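Clasomdale Kitchen Assistance Project
Equipment and planning update for the Matton Fund
11/18/21

Dear friends at Matton,

Thank you again for your patience over the fall, and for the kind notes that came back after our September letter. We read every one of them at the lab, and several of your suggestions have found their way into the plan below.

You asked how the equipment money is holding up, so let me start there. The small purchases line stood at 2,000 dollars when the period opened, and we have spent 816 of it -- mostly on cookware, spare finger pads, cable and the odd clamp. The arm and its gripper were paid for under the first installment and need nothing further this year. Mateos has quoted us for a service visit in the spring, and I would like to keep the rest of the line back for that if you are comfortable with it.

We have also moved the lid and handle tasks to the top of the list, as you hoped we would. They are fussy tasks, and they tell us a good deal about which fingers we ought to be buying. 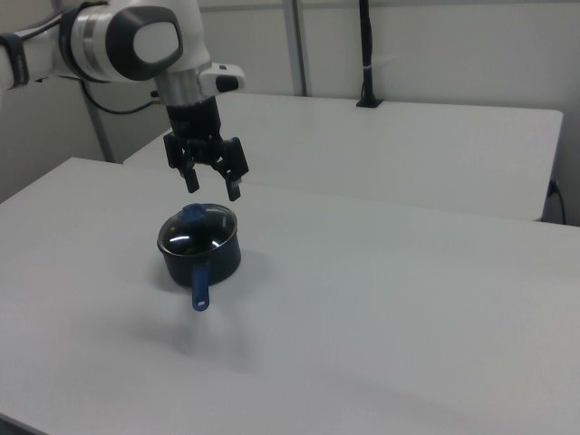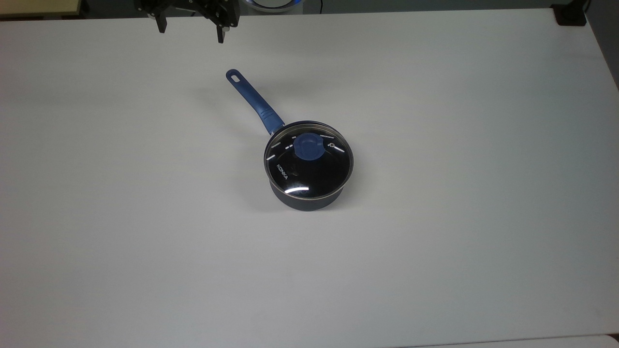

Fingers, then, are the main thing we are asking you to think about for the coming year. Plilel sells a softer, wider pair at 80 dollars a set, and we would like to order 4 sets so that we can wear some out without fretting over it. With a small saucepan like this one, there is a chunky blue knob on a glass lid and a long handle as well, and we would dearly like one pair of fingers to manage both shapes. If the wider pair can't do it, we will come back to you about a tool changer, though that is a much larger conversation and I don't want to get ahead of ourselves.

The second cookware order is on hold until the fingers are settled. I will send the revised budget sheet as soon as Mateos confirms the service price, and please do call before then if anything here looks odd to you.

With warm thanks,
The Clasomdale project office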